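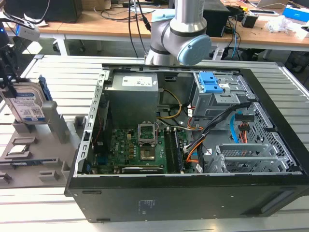
Notes by T. Đoàn, Computer Hardware Basics, Neltham campus, Room 554

Unit 5: Opening the case and finding the parts

Read these before Wednesday. We start at the bench and there won't be time to go over the basics again.

Lay the tower on its side with the open face up. Find the power supply first. It is the gray metal box with the white label, and its cables lead you to almost everything else. Write down what the label says for your worksheet. Do not open the power supply itself.

Next find the CPU socket on the green board. If the bracket is up and the socket is empty, keep fingers, sleeves and screwdrivers away from it. The contacts bend very easily and a bent one usually means a new board.
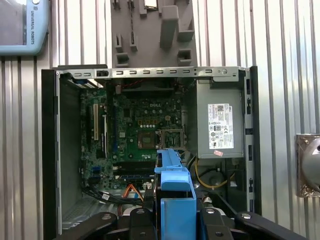 Memory slots are long and narrow and sit close to the socket. Expansion slots are in their own group and come in more than one color. Color is up to the manufacturer, so go by length and by the position of the key.

Before you unplug any cable, sketch where it runs. SATA data cables are thin and flat. Power cables come in bundles, and on most supplies yellow is 12 volts, red is 5 and black is ground. Pull on the plug, never on the wires.

The drive bay has blue plastic latches. Squeeze, then slide. Hard drive labels give the capacity in GB or TB, and the makers count 1000 GB to the TB.

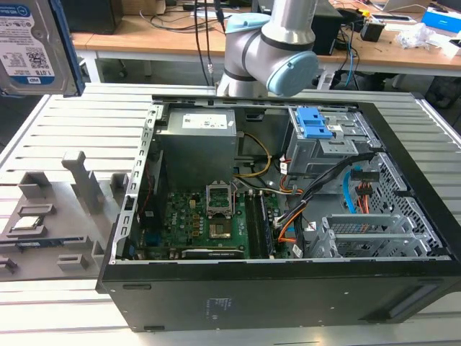 Page last changed: January

To hand in: your cable sketch and the parts worksheet, 2 pages total. Label the socket, memory slots, power supply and drive bay. Students at the Istanberg site hand theirs in at the front desk.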